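Pranosthorpe workshop notebook
Cloth handling, fold station
May, started 9:40 in the morning

Carrying on from the last entry. The open question is still how much the starting state of the cloth decides how well it ends up folded. Up to now we have been dropping the item on the table any old way and writing "crumpled" in the log, and the log is useless as a result. Crumpled covers a lot of ground. Today's job was to pin down two or three states well enough that whoever is on the bench next can set them up again from the notes.

Item: the navy one only. The Gruvik towels are still in the wash and the lighter cloths show creases differently, so mixing them in would muddy the comparison. Navy is harder to read under the overhead light. Shallow creases disappear and only the deep ones show. On the white top the outline at least is easy to follow, so I am working mostly from the outline.

Setup
Table wiped before starting. No mat. I tried the Denora mat last month and it grabs the underside of the fabric, so a fold that should slide open stays shut. Bare top until someone finds a better one. The white mesh basket stays in the back right corner. Items go in when they are folded and come out at the end of the session. If it creeps forward it eats into the area needed to lay a cloth out flat, so push it back against the right wall when you reset.

State A, heap
Pick the cloth up by the middle, let it hang, lower it straight down near the center of the table and let go. Don't pat it. The result should be an irregular bunch with no obvious long side. A short tail on one side is fine and usually worth having, as it gives a place to start. Note which side the tail is on. In the log write A-left, A-right or A-none.

Navy cloth in state A, tail to the right, basket still empty:
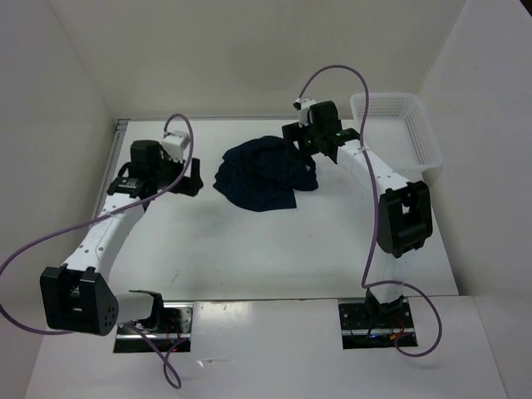 Notes on state A
The tail is not always a corner. On this cloth it can just as well be a bight of the hem, and pulling on it then brings up a doubled edge that looks like progress and isn't. Check by following the hem a short way in both directions before committing. If it doubles back, let go and look for another.

Corners buried under the heap are the slow part. Lifting the whole thing and putting it down again a quarter turn around is quicker than digging. Two lifts maximum, then log it as a restart.

Creases set in fast if the heap is left sitting. I had one standing over coffee and the center creases were still visible after smoothing. Going forward, no heap sits longer than it takes to write the log line.

State B, rope
Both ends held, cloth bunched lengthwise between them and lying more or less left to right. It is the state you get when two points are taken up that are far apart but not on the same edge. From a distance it can pass for a cloth ready to be spread. It is not, the layers between the ends are twisted over each other and pulling harder tightens them.

Things to record for B: direction of the long axis, whether both ends are held, and whether the twist is one continuous turn or several short ones. The last is a judgment call. Write "unclear" if it is unclear.

Navy cloth in state B, both ends held, long axis left to right:

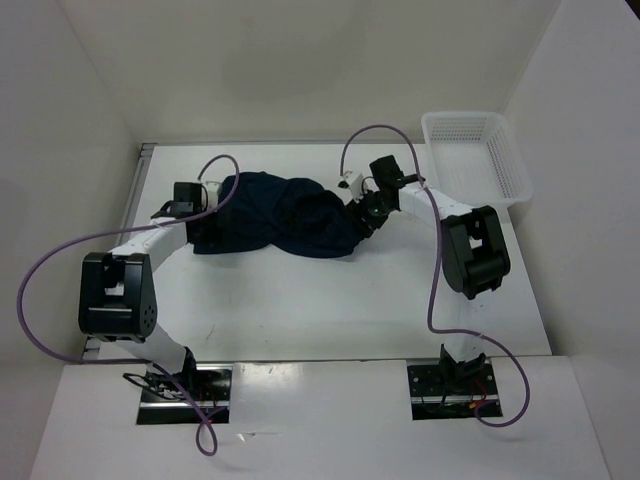 Getting out of state B
Tried it by hand on a spare cloth at the side bench to get a feel for the order of moves. What worked best:

1. Slacken first. Bring the ends toward each other until the middle rests on the table.
2. Release one end only. Keep the other where it is.
3. Find the hem near the held end and run along it to the next corner.
4. Lift that edge clear and lower it away from you, so the rest of the cloth drags out behind it.
5. Smooth from the held edge outward. Stop at the first crease that won't go and look underneath it.

Shaking is faster on thin fabric and does very little on this one — too heavy for its size.

Log changes
Start state column now takes A-left, A-right, A-none, B, or F for flat. The old "crumpled" entries stay as they are, I am not going to guess at them afterward. Qin sheet has 91 rows in the old format, so any plot by start state begins after those.

To do
Wash the navy cloth before the next session, the hem is starting to curl.
Put tape marks on the table edge for the center line.
Repeat A and B with the 4 Gruvik towels once they are dry.
Decide whether a half-folded cloth needs its own letter. I lean toward yes.

Stopped at 12:15.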